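Plistex Card Game – Progress Report to Tshabalala
Reporting period: second production phase
Date: 8/12/26 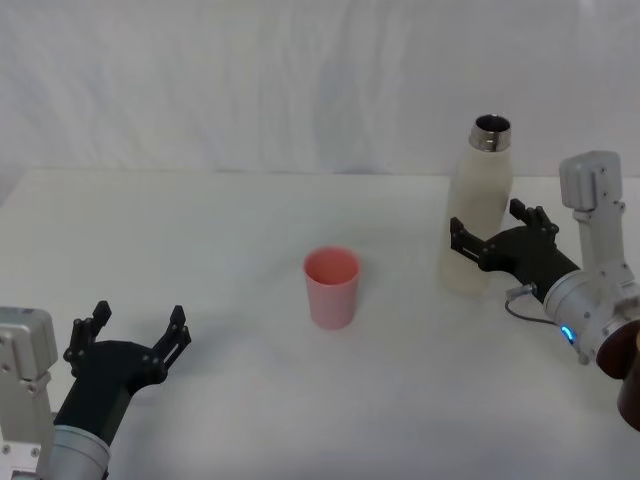

Work in this period covered the second proof of the card deck, the rulebook rewrite, blind playtesting, and the move from a two-part box to a tuck box with an insert. Three of the items in the grant schedule are complete. The fourth, freight booking, is open and is covered under Schedule.

1. Card proofs

The second proof set came back from Plukow, our printer. Card stock is the 310 gsm black-core option listed in the application. Cut registration is within the tolerance in the print contract on all sheets except the last, where the back border is visibly heavier on the left side. Plukow has accepted the fault and will recut the die before the main run. There is no charge to the project.

Color on the river suit was too close to the color on the harbor suit under warm indoor light. The harbor suit has been shifted toward gray and both suits now carry a corner symbol. The symbol was already in the rulebook as an optional aid, so no rules text changed.

The deck stays at 172 cards. We looked at cutting the event cards to bring the deck under the next price break, but the saving per copy was small and the late rounds ran short of events in testing. The event cards remain.

2. Rulebook

The rulebook has been rewritten from the first page. The old version introduced trading before scoring, and testers kept asking what the goods were worth. Scoring now comes first. Setup is on a single spread with the market row drawn to scale. The solo rules moved to the back.

Two rules were changed as well as reworded:

Ties in the market are now settled by the lower card number. The old rule used turn order and gave the first player a steady advantage.

A player may hold contracts over to the next season at a cost of one coin each. Before, unfinished contracts were discarded, and players stopped taking the large ones after midgame.

The text is frozen except for typing errors. The Spanish translation has started from the frozen text. The German translation is on hold until the retail partner there confirms an order.

3. Blind playtesting

Groups received a prototype box and the rulebook with no other help. They returned a form and, where they agreed, a recording of the first game. Average playing time for 4 players was longer than the time we plan to print on the box. Most of the excess was in the first season and dropped in second games. We will print the longer time.

The most common rules error was refilling the market row in the middle of a turn. A reminder line has been added to the player aid. Later groups using the new aid still made the error now and then, but less often, and it did not affect the final ranking in the games we reviewed.

No group asked for more components. Several asked for a larger first player marker, and we have not acted on this.

4. Packaging

The box is now a tuck box with a folded card insert. The two-part box in the application was sturdier, but it pushed the parcel into a higher postage band. Drop tests on packed samples showed corner crush on the bottom edge. The insert was refolded with a double wall on that side and the repeat tests passed. Shrink wrap is unchanged.

5. Orders and budget

Preorders through our own store stand at 640. At the last report the main print run was still to be decided. It will be set at the printer's minimum, which covers preorders, the retail allocation held by Brutari, and replacement copies.

Spending against the grant is as follows:

Proofing and samples: on budget.
Illustration: complete, on budget.
Playtest postage: over budget by $673. Two overseas groups were added, and their boxes went by tracked service.
Translation: under budget while German is on hold.

We ask to cover the postage overrun from the translation line. No increase in the total grant is requested. If German restarts within the grant period, we will pay the difference from preorder income.

6. Schedule

Final files go to Plukow once the recut die has been checked on a sample sheet. Printing and packing follow. Freight has not been booked – the carrier will not hold a rate until carton dimensions are final, and those depend on the packed insert. Delivery to the Brutari warehouse is planned for January, with preorders shipped from there.

The main risk is a missed sailing. Air freight for the preorder copies alone has been priced and would use up most of the remaining contingency. We do not plan to use it unless the delay is longer than one sailing.

7. Action needed from Tshabalala

Approval to move $673 from translation to playtest postage.
Confirmation of the logo version for the back of the box. The file we have is too small for print.
Release of the third payment on receipt of the signed die sample.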